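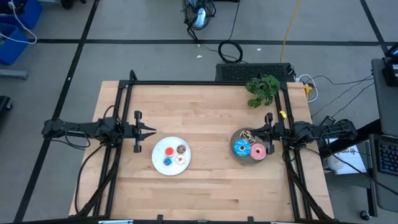
Figure 1. Two-arm cell with toy donuts on the plate (left) and tray (right).

Evaluation of the Ninberg Bench Kit for Two-Arm Sorting
Carroll Technical College, Automation Lab
2020-01-27

1. Purpose
The lab asked for a review of the Ninberg kit before deciding on a second order. We tested assembly, setup software and repeatability on a pick-and-place task.

2. Setup
The arms are mounted on opposite sides of a black extruded-rail frame and face each other over a butcher-block top. Each carries a gripper, the left one a parallel two-finger type. Control ran on Druveo 4, the software supplied with the kit. Assembly took two students about 40 hours, most of it spent on cable routing and squaring the rails.

3. Method
Each trial moved one toy donut between the plate and the tray. A trial counted as a success if the donut was released fully inside the rim. Grip force was left at the factory setting.

4. Results
Of 167 trials, 150 succeeded. Most failures were slips during lift. The larger donuts slipped more often than the small ones. Reloading a saved calibration after a restart failed twice and had to be repeated by hand.

5. Remarks
The manual does not cover cable strain relief at the wrist. The Kiltoden finger pads sold as an option were not tested. We recommend a second kit on condition that the calibration fault is fixed.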